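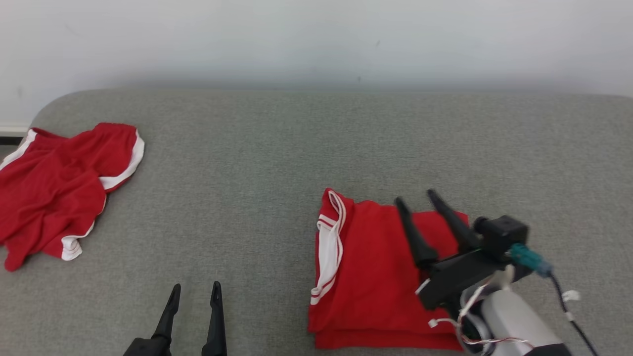
Hortensia Yupanqui wrote back after the September open day that the folding table was the only stop where her visitors forgot to look at the clock, and that she wished the set-up notes had told her how slow it would seem for the first few minutes. She is right on both counts, so this section has been rewritten with her remarks in mind. Please read it once all the way through before you touch anything, even if you have run a Grirkix demonstration before.

## 7. Showing the folding demonstration to visitors

The folding demonstration is the friendliest thing you can put in front of a crowd. Everyone in the room has folded laundry at some point, so you will get opinions, and you should welcome them. Plan on 24 minutes per group, talk included.

### 7.1 Before the doors open

1. Set the garment surface against a plain wall, with its long side facing the robot. A padded seat with a light woven cover works nicely. Avoid stripes and checks in the upholstery.
2. Put out the rope stands at a distance of 3000 mm from the robot base, measured from the front edge of the base and not from the arms. Children lean – allow for it.
3. Turn on the base, wait for the green light, and then turn on the arms.
4. Open the Odollow panel on the operator's laptop and load routine 1182. If the list comes up empty, close the panel and open it again before you call for help.
5. Run the routine once by yourself with the garments you will be using that day.

> **Note:** Choose clothes in one strong color that stands out from the surface. Red shorts on gray fabric are easy to follow from the back row, and a bit of contrasting trim helps people see which way the garment is turned.

> **Caution:** Keep badges, lanyards and loose scarves away from the arms, and that includes your own. Check the cable at each wrist for snags before every run.

### 7.2 During the visit

1. Welcome the group and let them settle. Say your name and where the stop button is, and show them the person who will be holding it.
2. Drop one garment on the surface in a heap. Visitors love to be asked to do this part, and you may let them, as long as the arms are parked and the panel reads HOLD.
3. Leave a finished bundle beside the heap so the group can compare the two while the robot works.

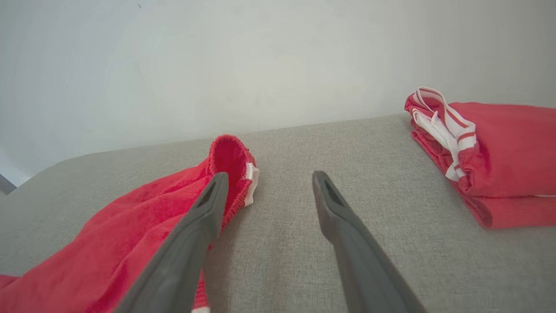 *Figure 7-2. Loose garment at left, folded garment at right, seen beyond the gripper fingers.*

4. Press START and step back to the operator's mark. Try not to talk over the first grasp. Amedeo Guerra likes to fill the time with the story of how the Salazar hall got its name, and it is a good story, but it goes better a little later on.
5. Put the wrist view up on the big screen if you have one. People who can't see past a tall neighbor will thank you for it.
6. If a grasp misses, let the routine try again. It will make up to 3 attempts and then park the arms and wait for you. A missed grasp is a perfectly good moment to take questions, and we have found that groups warm up a good deal after they have seen one.
7. When the panel reads DONE, wait for the arms to park before you pick up the bundle and pass it around.

> **Caution:** Never reach in to straighten a sleeve or a waistband while the arms are live, however tempting it is. Press HOLD first, every single time.

### 7.3 Between groups

1. Shake out the garments and smooth the surface with your hand.
2. Wipe the gripper fingers with a dry cloth. Lint builds up on them faster than you would think.
3. Look over the visitor cards and set aside any with a question you couldn't answer. Percy Huanca collects these for the Drornuvo newsletter and does write back to people.
4. Reload routine 1182. The panel doesn't do this for you.

> **Note:** If you have two operators, swap at every other group. Duván Nina once did a whole open day alone and had no voice left by the afternoon.

For packing up at the end of the day, go on to Section 8. The arms have to be parked and powered down before the base – the order is the reverse of step 3 in Section 7.1.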